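4.2 Getting the two wrist poses to agree

I'll admit I thought this bit would be easy. Each gripper tracks itself, so all we'd need was one shared origin, and Tellness (our replay and alignment tool) would do the rest. Well, no! The two tracks drifted apart whenever the hands crossed, and the planner then learned to reach for a spot just beside the other hand.

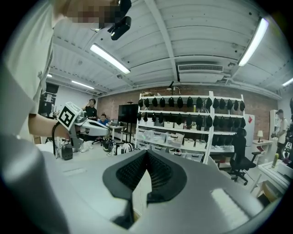

So we let each gripper look for the other one's marker and feed that sighting back in as a loose constraint, see Figure 6. Nazmiye wrote the first version in April and I've fiddled with it ever since (sorry, Nazmiye).

Figure 6. View from one hand-held gripper, with the second gripper and its square marker in the operator's hand.

We ran it over all 2771 demonstrations. Long ceiling lights still upset the tracker a bit, and I'd love to mask them out properly, but for now we simply trust the marker more whenever the two sources disagree. The weights are in Section 2.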